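### 4.2 Household fruit and the claim of "natural" arrangement

Much of the literature on domestic tidying treats the placing of fruit as a minor case of sorting. Pattinasarany's Umlow survey, which drew 1,451 responses from householders in two regions, went further and proposed that people have a settled preference for how loose fruit is laid on a table, and that bananas in particular are set down "in sympathy", each curve following its neighbour. We are not persuaded. The survey asked people to choose between drawings. It didn't ask anyone to put a banana on a table, and a drawing has no weight, no stem and no tendency to roll back onto its side.

Our own doubts began with the Cabrera coding sheet, which we adopted in October with few changes. The sheet recognises nested pairs (both curves the same way) and crossed pairs. It has no entry for facing pairs, in which the curves oppose and the two fruits enclose a space between them. Coders at Vultside entered these as "other", and that category was then dropped from the analysis.

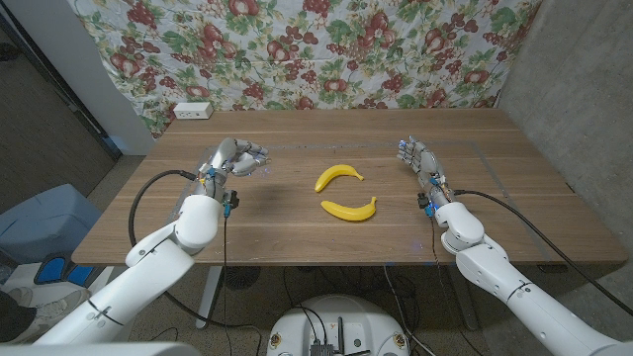

**Figure 3.** Two bananas in a facing pair on a wooden table, the upper curved against the lower so that together they make a rough oval.

A category that vanishes in this way can't be used as evidence that people avoid it. The original authors argue that facing pairs are unstable and would be corrected by any attentive householder, but they offer no observation of a correction being made. Nor is it clear what would count as one. A banana nudged a few centimetres might have been tidied, or it might have been in the way of a plate.

The table itself deserves more attention than it has received. Visible plank lines and marked outlines both give the eye something to line objects up with, and we suspect that some of the reported preference for parallel placement is really a preference for following the grain. The Ustis protocol covers the surface with a plain cloth, which removes the problem but also removes the ordinary kitchen table — the very thing the findings are supposed to describe.

We therefore retain facing pairs as a separate code in what follows, and report bare and covered tables separately. Whether the distinction matters outside the coding room is a question we leave open, with little optimism that 80 further drawings would settle it.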